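Full moon, no sleep, and a deck of cards

June 28, 2018

So the full moon is in Capricorn and I have been awake since some ungodly hour, which is pretty much how every full moon goes for me. I got up, fed the cat, and pulled a card at the kitchen counter with my hair still in a towel. The Four of Pentacles. The guy hugging his coins! I laughed out loud, and then I stopped laughing, because yes, okay, I see it.

If you're new around these parts, I'm a Cancer sun with a Capricorn moon, so this one lands right on top of me. My chart has me clinging to things until my knuckles hurt. I keep birthday cards. I keep the boxes that shoes came in. I once kept a dead fern for a whole winter.

Zanele Naidoo did my reading last month over at the little shop in Enley (the one with the blue door, next to the shoe repair) and she told me to watch for something from January coming back around. I wrote it down and forgot it, obviously. Then last night I opened my old journal looking for my new moon list from the winter, and there were my intentions, in purple pen. Save 300 dollars. Call my aunt more. Finish the Moodley course. I saved 222 dollars, and you can bet I sat up a little straighter when I added that up — my favorite number to see on a clock! The aunt and I talk all the time now. The course, well. We don't need to talk about the course.

Here's what I'm doing tonight, if you want to do it with me. I write down what I'm done carrying on a scrap of paper, as messy as it wants to be. I read it out loud once. Then I tear it up and put it in the compost. I used to burn mine, but Lizelle Van der Merwe set off every smoke alarm in her building doing that and I learned from her mistake. After that it's a bath with a big handful of salt, and bed with the curtains open.
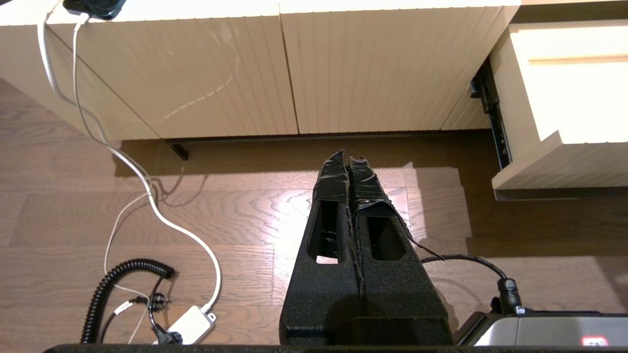 Black tape, all crinkles and shine.

I'm also giving my crystals a night out on the back step. The selenite stays inside because it doesn't love damp, and the rose quartz gets the good spot by the rail. Last time I left them on the grass and spent the whole morning on my knees hunting for a tumbled citrine the size of a bean. Never found it. Some squirrel is having a very abundant year.

Mars went retrograde a couple of days ago too, so if you've been snapping at people in parking lots, you have company. I'm going slow with it. Long walks, early dinners, no big emails after dark. Mercury takes its turn toward the end of July and I plan to have my laptop backed up well before then.

Tell me in the comments what card you pulled today. I read all of them, even when I'm terrible about answering.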